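Mirela Marinho
20 Nov 2021

A thread on how I spent the fall teaching a robot to pick things up in a kitchen that doesn't exist. 1/14

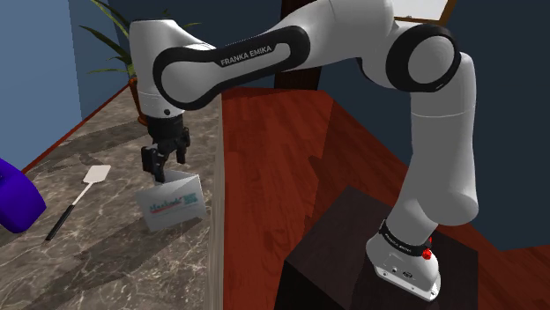
The Franka over the little white card. Spatula to the left, plant minding its own business.

2/ The project is called Gilasano. The idea is simple enough to explain at dinner. I steer the simulated arm through a chore, the computer writes down every move, and later a network studies my moves and tries to do the same thing without me. My mother asked if it was like dictation. It's a lot like dictation.

3/ The goal was 300 good examples of one task: grab the card by its top edge, lift it, set it down by the spatula. I figured a week. I have a degree.

4/ After week one I had 111. Of those, Jucélia Arruda threw out a pile for what she calls "dithering," meaning I hovered over the card like someone choosing a chocolate. The network copies hovering beautifully. It's the first thing it learned.

5/ Cards are mean, by the way. I'd have picked a mug. A mug has a handle and forgives you. A standing card is all edge, so if you come in a hair too low you knock it flat, and then you have a flat card on a counter and two fingers that can't get under it.

6/ Knocked-over cards get saved in their own folder. Tarcísio Aguiar wants them for a recovery set someday. The folder has 113 runs in it and he has opened it once, to ask why it was so big.

7/ Yes, we shuffle things between runs. Objects slide and turn, the light moves, the counter gets a new finish. I've now worked on more kinds of marble than most people who sell marble. The veiny ones are my favorite and the worst for judging height.

8/ Somebody will ask why we didn't just script it. We did! Xavier, our scripted picker (named before I got here, please don't ask me), can do the task all day long. It also does it the exact same way all day long, and the network trained on Xavier fell apart as soon as the card was turned a little.

9/ So, people. People are sloppy in useful ways. Silvana Mendonça comes in from the side. I come straight down. Asnakech Wolde does a tiny wiggle before closing the fingers and swears she doesn't. I have the joint logs, Asnakech.

10/ Final tally, all three of us: 585 runs kept. More than planned, mostly so we could stop arguing over which ones counted.

11/ First network, trained on everything: approached the card, did the wiggle, knocked it over, closed its fingers on air, carried the air to the spatula with great care. Set the air down. I was sort of proud.

12/ What helped was dull. We cut the long pauses at the start of each run, and we quit mixing side grabs with top grabs in one batch. Given both, it tried to split the difference and came in at an angle none of us has ever used.

13/ It gets the card most of the time now. I'm not posting a number until Jucélia has run her own test, because last time I posted a number she replied to it in public.

14/ Next is the spatula, which has a long thin handle and lies flat, so I expect to be back here complaining by March. If you collect demos by hand and have a trick for judging fingertip height on a busy countertop, my replies are open. Skatthorpe people, I already know about yours and my wrist says no.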